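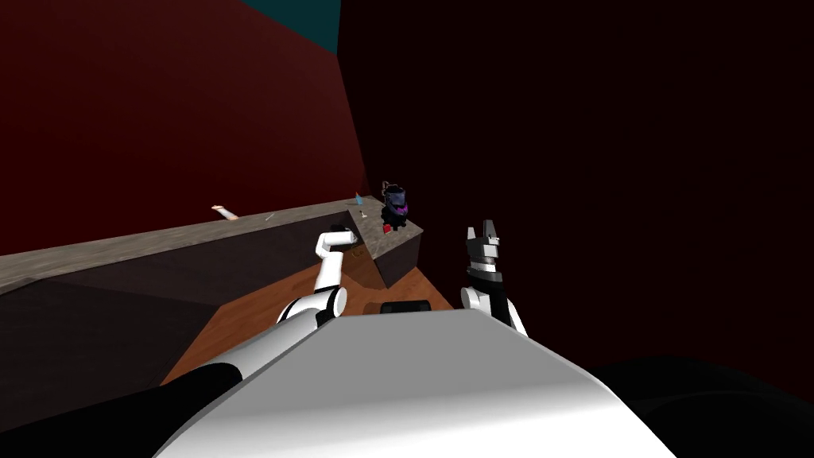

Search questions Enter keyword Go

Riding at dusk – does my old bike need a rear light or is a reflector enough?

I have a Kokkinos three-speed and ride five miles home from Sasley along the canal, leaving at 5. It has a front lamp and a red reflector on the fender. My town's website only mentions the front.

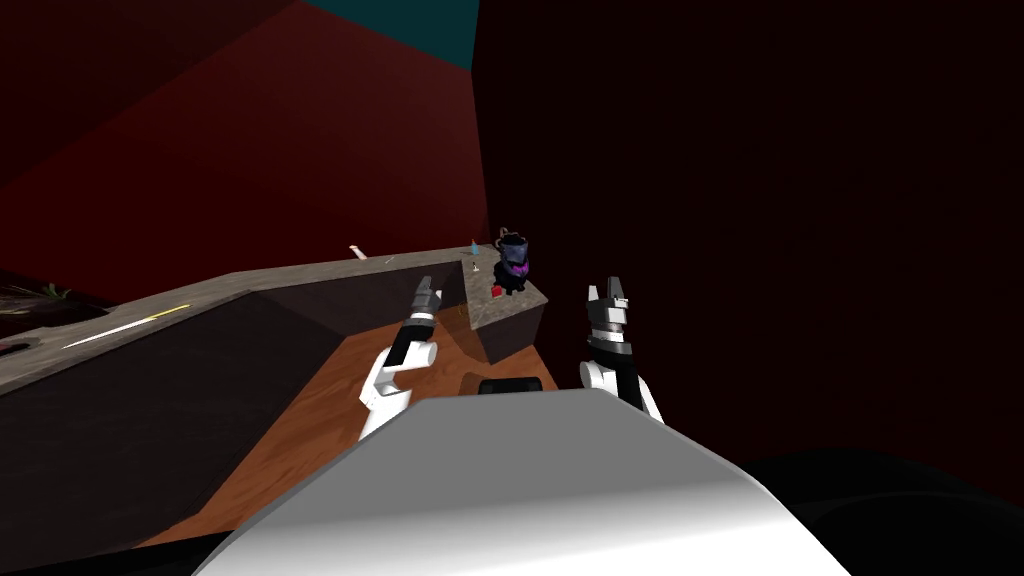 Dirk Kröger
Depends on your state. Many accept a rear reflector, some want a red light too. Look up the vehicle code, the town page is often out of date.

We use cookies to improve this site. Accept Manage

Get a light anyway. Mine runs 50 hours on one battery – clips to the seat post.

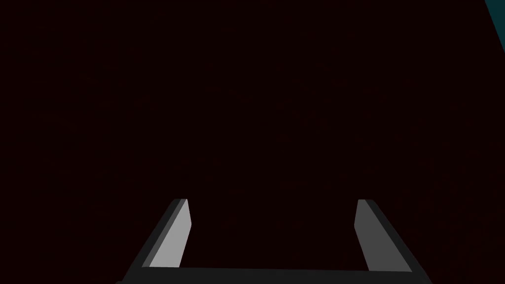
Tamsin Henare
Agree with the light. Check the reflector too, old ones go cloudy and the fender can tip them toward the ground.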